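找人一起照看Orngate的林间步道(兼职,九周,按小时付钱)

先说我是谁。我叫Tharushi Gunawardena,在Derkenow管户外场地这一摊,Orngate公园里那条林间步道归我们组。说“组”有点大,平时就是我、Menaka Mridha,还有负责工具间的Sandro Serra。去年落叶季我们三个轮着来,扫到后面Menaka的手腕贴了膏药,我呢,晚上闭上眼睛全是叶子。今年领导总算批了一笔钱,可以再找几个人进来,所以就有了这篇东西。人事那边给过我一份模板,开头是“诚邀有志之士”,我读了两遍实在念不出口,就自己写了,写得长一点,大家多包涵!

步道全长2,263米,从南边的入口一路穿过林子到草坡上头。走得快的人半个多钟头能来回一趟,可要是边走边干活,一个上午未必够。它不是什么名胜,附近的人拿它当近路、遛狗、推婴儿车、跑步,也有老先生每天固定时间去走,比我上班还准。我自己特别喜欢上午的那一段,太阳从树缝里落下来,一地的光斑,你低头找树枝的时候经常会看花眼,以为是根棍子,弯腰一捡,是影子。这种事每个人都干过,新来的不用不好意思。
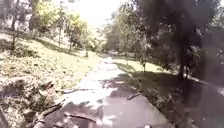
具体要做什么

我尽量写细一点,免得你来了以后觉得被骗。

清路面上的树枝。粗的细的都要捡,横在路中间的先捡。短的扔回坡上林子里就行,别扔草坪那边,割草的师傅会找我。成堆的断枝拖到路边集中放好,Sandro会推车来收。

扫落叶。只扫路面,坡上的不要动!这一条我每年都要说很多遍。坡上的叶子留着盖土,下大雨的时候坡上的泥不至于全冲到路上来,虫子和刺猬也要靠它过冬。去年有位特别勤快的朋友把一大截坡耙得干干净净,我站在那儿又感动又想哭。

修路边。落叶和土日积月累会往路面上爬,要用平铲沿着边慢慢铲回去。这是最累腰的活,所以我们轮着做,每人每次不超过半小时,到点换人。

记本子。每次收工前花几分钟写一下今天走到哪儿、哪一段积得厉害、哪里的路面有新裂口。字丑没关系,我的字就很丑。别写“一切正常”四个字交差,我宁可看你写“第三张长椅那里叶子没完没了”。

跟路人打招呼。没有写进合同,不过你拿着扫帚站在那儿,总会有人过来问路、问树名、问厕所在哪儿。树名不知道就说不知道,厕所在南入口右手边,记住这个就够应付大半了。 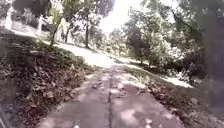 再说说哪些事不用做,这也很重要。高处的枯枝不归我们,看见了拍个位置发给我,由Petrenko的树艺师傅来处理,千万别自己爬树,也别拿竹竿去捅。路面修补也不归我们。垃圾桶有另外的班子清,当然路上看见个瓶子顺手捡了,我会在心里默默给你加分。还有,吹叶机我们不用,附近住户对那个声音意见很大,Menaka对那个声音意见更大,所以全靠扫帚、耙子、平铲和手。

什么时候来

一共九周,每周排两个上午,其中一个固定是周四,另一个看大家的时间凑。早上9点在南入口的工具间门口碰头,领工具、分段、出发。中间歇一次,喝水吃点东西,Menaka一般会带她自己烤的饼,硬得很,但泡茶吃很香(她看到这句肯定要骂我)。中午收工,洗工具,写本子,回家。

小雨照常,大雨和大风停工,停工那天早上我会在群里喊一声,停工不扣当天的钱,最多补排一次。有风的日子树下真的不要待,哪怕你觉得自己身手很好。

我们不急着赶进度。叶子是扫不完的,上午扫过的地方下午又是一层,这个心理准备请先做好。如果你是那种看到地面不干净就浑身难受的人,来之前最好想一想,或者你可以专门负责修路边,那个活做完以后能保持一阵子,比较有成就感。

每段路的脾气都不太一样,所以我会让新人先跟着老手走两次再单独分段。入口附近平整,人来人往,扫帚推过去就行,主要是要让路。往里走,靠林坡的那一侧就麻烦了,土和落叶堆在路沿上,软乎乎地鼓起一条,哪儿是路、哪儿是坡,有时候得拿铲尖戳一戳才知道。我的办法是先找一处还看得清的硬边,从那儿下铲,一点一点往前接,别从中间猜。要是戳了半天都是软的,那就是铲到坡上去了,往回退。坡上那些矮矮的绿草芽也请脚下留情,今年好不容易长出来一点。

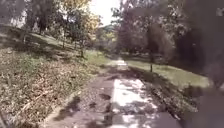 工钱和保障

每小时39元,按实际到岗时间算,从碰头开始算到本子写完,路上的时间不算。每两周结一次,直接打卡里。保险我们买,手套、雨披、反光背心我们发,鞋子要自己准备,要求就是防滑、包脚趾,别穿新的,穿来心疼。有人问能不能穿凉鞋,不能!Obaidul Abeysekara去年试过一回,半个上午都在倒鞋里的碎叶子,最后是一瘸一拐回来的。

工具间里有热水、有凳子,包可以锁起来。没有淋浴,没有空调,充电插座有一个,是大家抢着用的那种。

哦对了,会有一个半天的培训,也算工时。内容是怎么拿耙子不伤腰,怎么看哪根树枝能自己搬、哪根得两个人搬,怎么填本子,还有急救的基本操作,由Farzana Biswas来讲。她讲课很快,嗓门也大,你带个本子去记,她喜欢看人记东西。

本子上要写位置,这是新人最发怵的一件事,因为林子里没有门牌号,走着走着哪儿都差不多。我的习惯是先写左右,面朝上坡方向,左手边叫坡侧,右手边叫树侧,全组统一,别自己发明。水泥板的那一段尤其好记,路当中有一道直直的长缝,等于天然把路分成左右两条,左板、右板,再往前数横缝就知道是第几块。像那根斜搭在左板外沿、一头在水泥上一头在土上的树枝,本子里写“坡侧,左板,树枝一根,压边”,别人一看就懂,下一班过来直接去找。那一段两边没有路缘石,旁边就是土和矮草,所以“压边”这两个字你会写得很多很多。 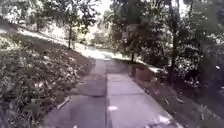
什么样的人合适

我们对年龄没有上限,去年干得最稳的一位刚退休,以前在邮局上班,走路快得我追不上。下限是十八岁,保险的规定,我说了不算。学历、专业、有没有园林经验,统统不看。身体方面,能弯腰、能连着站两三个钟头、能拎得动一桶湿叶子就可以。有腰伤膝伤的朋友先跟我讲一声,不是说不要你,活儿可以调,比如专门记本子和巡段,也是正经的工作。我希望你能基本做完九周,临时有事请个一两次假很正常,但要是一开始就知道自己中间要出门半个月,请早点说,我好排班。

性格方面嘛,话多话少都行。Sandro一上午可以一个字不说,我可以从头说到尾,我们俩搭档扫了两年也没吵过架。唯一受不了的是戴着耳机外放音量开到最大干活的人,后面骑车的按铃你听不见,挺危险的。两只耳朵至少空一只出来。

对花粉、霉味特别敏感的人要慎重,翻叶堆的时候那个味道和灰都不小。口罩我们有,但戴着口罩干体力活是什么滋味,你懂的。

顺带解释几个老有人问的问题

有人问扫下来的叶子去哪儿了。铲回坡上一部分,剩下的拉去公园北角沤着,来年给花圃用。你家有院子想要几袋的话,收工时跟Sandro说,自己装自己扛。

可不可以带孩子来?碰头和干活的时间不行,工具多,怕出事。不过收工以后你带孩子过来捡叶子做手工,随便捡,坡底那一片就很多。拜托别让小朋友往坡上爬,土松。

能不能带狗?我本人非常愿意,可是公园有规定,狗要拴绳,而你两只手都要拿耙子。所以不行,对不起狗。

干完九周还有没有后续?现在说不准,要看预算。去年有两位后来转到了公园的固定班,也有人干完就再没联系,这都正常。需要工作证明的,我可以开,写得实在一点的那种,你扫了哪一段、做了多久,我都会写上。

能不能只报周四?可以报,排不排得上得看另外那天缺不缺人,我会尽量拼。夫妻、母女、室友结伴报名的优先排在同一班,去年有对母女就是这样,从头聊到尾,活一点没耽误。

怎么报名

发信到Derkenow户外组,标题写“Orngate步道”加你的名字。正文里告诉我这几件事就好:你哪几个上午有空,身体有没有需要我照顾的地方,还有你平时走不走这条路,走的话最喜欢或者最讨厌哪一段。最后那个问题没有标准答案,我就是好奇,而且去年有人写“讨厌那个弯,每次都差点跟跑步的撞上”,后来我们真的把那个弯的灌木修矮了。

不用附简历,也不用照片。不会发邮件的,直接到南入口工具间找我或者Menaka,上午一般都有人;门关着就是上路干活去了,在门上的Nekeo留言板写个电话,我们回来会打给你。

收到信以后我会一个一个回,可能慢两三天,别急。合适的话约你过来走一趟步道,就当面谈了,边走边聊,从入口走到上头再走回来。穿舒服的鞋。这次连我们三个老的在内,总共想凑到9个人,排满就停,没排上的我会问你愿不愿意留在候补名单里,中途有人退出就马上喊你。

Tharushi Gunawardena
Derkenow户外组,Orngate公园南入口工具间

又及:Sandro让我加一句,领走的平铲请当天还,去年少了一把,他到现在还在找。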